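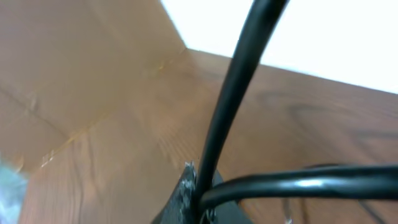

Page 2 of 4

Wrist view obscured by cables: exclude the episodes or keep them?

Asked by Lizelle Coetzee, in Methods and Evaluation

I should be grateful for advice on a matter of method. Our group is comparing two policies trained on the same set of 200 demonstrations, all recorded on the Skirnis arm. One policy receives the wrist view only. The other receives the wrist view together with a fixed overhead view. The task is to reach into a wooden corner and retrieve a small part.

In a portion of the recordings the cables pass directly through the wrist view. The image at the head of this question is representative: one black cable runs down the middle, a second goes off to the right, and only a little of the gripper finger can be seen between and behind them.

The wrist-only policy performs worse than the two-view policy, as we had expected. A colleague has suggested that the comparison is unfair, on the grounds that the obscured episodes penalise one policy more than the other, and that they should be removed before the result is reported. I am reluctant to do so, as the decision would be taken after the scores are known. Is there an accepted practice? The draft is due for internal review in September.

Answer by Spyros Gavalas
Accepted by the person asking

It would be advisable to keep every episode in the main result and to report the obscured ones separately as well. Removing data once the scores have been seen is difficult to defend, however good the motive.

The following procedure has served us well in two studies.

First, write down what counts as obscured before anyone looks at the scores again. Our rule concerned the finger tip: if it could not be made out at the moment the fingers began to close, the episode was marked. A rule based on how much of the picture the cable covers sounds more exact but was less useful to us, as a thick cable near the edge does little harm and a thin one over the contact point does a great deal.

Secondly, have two people mark the episodes separately, without sight of the outcomes, and state how often they agreed. Disagreements should be listed and not quietly settled.

Thirdly, retrain both policies on the unmarked episodes, and also on a random subset of the full collection of the same size. Without the random subset you cannot tell whether a change in score comes from the cleaner views or merely from having less data.

If the gap between the policies remains in all of these conditions, your colleague's objection has been answered. If it closes, that is a finding in its own right and belongs in the paper.

Please note also that the test trials need the same marking. It is a common oversight to examine the training set with care and to leave the trials unexamined — the cables are very likely to be in view there too.

Answer by Ghada Saliba

I agree with the above but would add that the cables should be clipped back along the forearm before any further recording. We use Raptis clips. If you do this, treat the new recordings as a separate batch and do not mix them with the old.

Answer by Nighat Gondal

Just crop the image. We did this on Lurker and had no trouble.

Comment by Lizelle Coetzee on the answer by Nighat Gondal

Thank you. I am afraid that cropping would not help in our case, as the cable passes through the centre of the view and any crop that removed it would take most of the corner as well.

Comment by Lizelle Coetzee on the answer by Spyros Gavalas

This is most helpful. Shadi Bataineh and I will begin the marking on Tuesday. May I ask whether you reported the agreement as a plain percentage or corrected it for chance?

Comment by Spyros Gavalas

Both. The reviewers asked for the corrected figure.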